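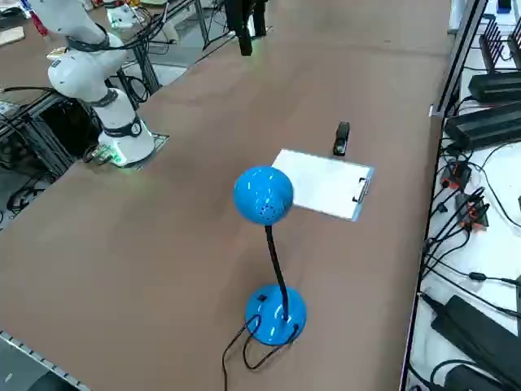 4.2 The open day

Visitors to the Wommont open day in May were promised a robot and got two arms, a desk lamp and a clipboard (Figure 3). We ran the Sanach controller for 43 minutes, in 9 short sessions. Most questions concerned the blue lamp — where we bought it, mainly — and four people asked if the robot could staple.

Figure 3. Tabletop setup with lamp, clipboard and stapler.

Comment cards were scored as in Section 3. The word "slow" was common enough to get its own category.

Contact: Famari Lab, Wommont | Back to top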